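Narkbridge workshop notebook
February 1, 2019
Entry by B. Bianchini

Subject: equipment plan for the computer dismantling cell, second half of the budget year.

The present trial uses one arm and one tower workstation, laid on its side on the grooved table. The Gramadus quotation for a second arm was received this morning and remains valid for 256 days. It does not include a gripper, mounting plate or training. These must be entered as separate lines before the request goes to Pinheiro for approval.

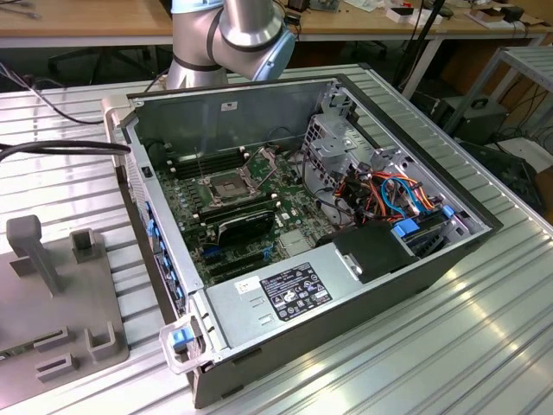
Tower with side panel removed, printed fixture at left.

The printed fixture should be costed for replacement in machined metal. Nerkholm has offered a price of some 300 per plate, delivery excluded. I propose that we order one plate only and defer the remainder until the drawing has been agreed.

With regard to the gripper, the choice lies between a second unit of the present pattern and a simpler parallel type.

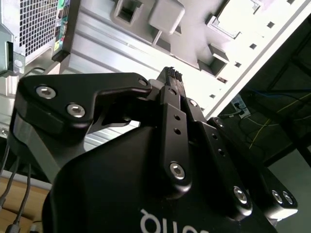

The former costs more but would allow spare pads and bolts to be held in common – a point raised by stores last year. My preference is therefore for the same pattern, together with five sets of pads.

Still to be settled: cable routing along the table, the additional power sockets, and whether the service contract is charged to this budget or to maintenance. Colleagues with comments on the fixture drawing are asked to write them on the facing page.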